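Home | Topics | Ask the community | Members | Sign in

Print this page | E-mail this page

Pridby Community Help

Laundry arm keeps going wrong as soon as there's glass in view

Asked by Jouko Heinonen, May 26, 2022

Hello all, and thank you in advance to anyone with the patience to read this, as I do tend to go on a bit. A few of us at the Triltham shared workshop have been building an arm that can put small bits of washing into a tumble dryer. It has a two-finger gripper with pointed black tips and a little camera up by the wrist, and the motors run off a Coler board that I had left over from an older project. We've been at it on and off for longer than I care to say, and for the most part it's been a real pleasure.

With the dryer door hanging open, the view from the wrist is rather good. The rim is a thick dark ring and the drum behind it is in shadow, so our little program (it looks for a big dark round patch with a paler edge, nothing clever) finds the opening nearly every time. The part I'm less proud of is the cloth, which likes to sit right out at the side, by the door, when I'd much prefer it between the tips. 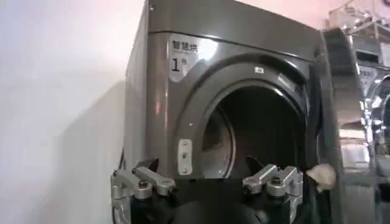

Robotics and Automation: Grippers and Cameras

So that's my small worry. My big worry is what happens when a large piece of curved, shiny glass comes into view. The program then sees all sorts of things that aren't there. It finds ceiling lights in the middle of the glass, and once it has found a light it becomes terribly fond of it and tries to steer the arm that way. The lights overhead are round and very bright, and of course we're looking for something round, so I do see its point of view. The reflections also bend as the wrist moves, and this seems to upset the distance guess more than anything else. It will settle on 300 mm, then jump to 80, then back again, with the arm standing perfectly still as far as I can tell.

I've tried turning the exposure down, and that helps with the lights but leaves the drum so black that the opening gets lost. I've tried asking for the same answer in 3 pictures running before the arm is allowed to move. It's calmer now, but it will be calmly wrong if the lights stay put. I'd rather not switch off the room lights, as other people are working in there and they have been very good to us already.

Has anyone got a camera on a gripper to behave next to glass? I don't mind spending a few evenings on it, and I'm happy to be told I've started at the wrong end. Here is how it looks when the glass takes up most of the view, with the real lights on one side and the bent copies of them on the other.
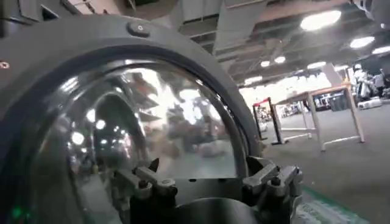

Replies

Turunen

Hello Jouko, what a nice project, and I felt for you reading it, having spent most of one August fighting a shop window with a camera on a trolley!

I'd start with a polarising filter. You can buy a bit of the film quite cheaply and tape it over the lens, and then turn it slowly by hand while you watch the picture until the reflections are at their faintest. It won't clear all of them. On a curved surface the angle changes as you go across it, so one part will go beautifully clear while another part stays bright, and when the wrist rolls you'll lose some of the benefit. Still, it might be enough to stop the program falling in love with the lights.

After that I would take two exposures at each stop, one short and one long. Use the short one only to find anything that is very bright, and mark those spots as "don't look here". Then use the long one to find the opening. You keep your dark drum that way and the lights are out of the running. It does slow things down a little, but I can't imagine a sock minds.

About the distance - I wouldn't trust any single-camera guess on glass at all, mine or anybody's. Could you fix a small printed marker on the flat part of the front, well away from the door? Something matt. Measure once from the marker to the middle of the opening and let the arm work from that. The opening isn't going anywhere, after all, and you'd only need the camera to find the marker. If the dryer gets nudged, the marker moves with it, so you're still all right.

For the cloth, I suspect you are closing too early. Let the fingers go 20 mm further down before they shut and see if it sits more towards the middle. Pointed tips are lovely for picking up an edge but they do let the rest flop wherever it fancies, so a wrap of thin rubber might be worth a go too.

Do come back and say how you get on, I'd love to hear.

shedlight

Just open the door first. No glass, no problem.

marrowfat_pete

I second the marker, that's what we did with ours. Two things to add. Print it larger than you think you'll need, as when the wrist is close in, the fingers cover a surprising amount of the bottom of the picture. And check the camera hasn't been left on automatic exposure. Ours had gone back to automatic each time it was unplugged, and I lost a whole weekend to it before my daughter spotted the setting. If yours is doing the same, some of that jumping about could simply be the picture getting lighter and darker by itself.

I don't know the Coler boards, so can't help you there, sorry.

Jouko Heinonen

Thank you so much, all of you. I've just been to look and the exposure was indeed on automatic again, so my careful evening of turning it down counted for rather less than I'd thought. I'll fix that first, then print a nice big marker, and I've asked about the film at the camera shop. shedlight, you're quite right about the door, but I should like the arm to open it by itself one day, and then it will have to look at the glass like the rest of us!

Print this page | E-mail this page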